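Search tickets
Search
Print this page | E-mail this page

Ticket 2605 – Crates sliding on upper shelf, bench 9
Site: Brerkesex
Opened by: Bezawit Endale
Status: Closed, 22 December 2018

Problem
Crates on the shelf over bench 9 creep forward when someone pulls one out. Twice in September a full one ended up with its front edge past the lip. Bench staff have asked for a fix before the Celeo boards come back.

Checked so far
1. Shelf level, front to back. Out by 9 mm, low at the front. Moved the front brackets up one hole and the slope is gone.
2. Bracket bolts. One on the left was finger tight. Replaced the washer and did it up properly.
3. Crates put back up empty to try the new height. Blue ribbed ones, open tops, set with a narrow gap beside the front one so there's room for fingers. The black PCB rack stays on the white table underneath.

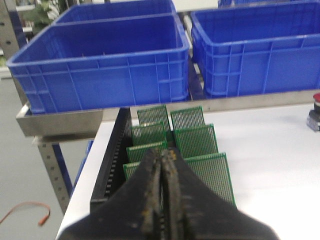

4. Load test. Filled the front crate with scrap boards and pulled the one beside it in and out 46 times. No creep.
5. Clearance. 349 mm from table to underside of shelf. Tall racks still go under without tipping.

Notes
Lostier quoted for rubber matting. Not ordered – the shelf holds fine without it. Economou want their crates kept apart from Celeo's, so labels are still to do. That's on a separate ticket.

Please don't stack crates two high up there. Reopen this ticket if the left bolt works loose again.

Print this page | E-mail this page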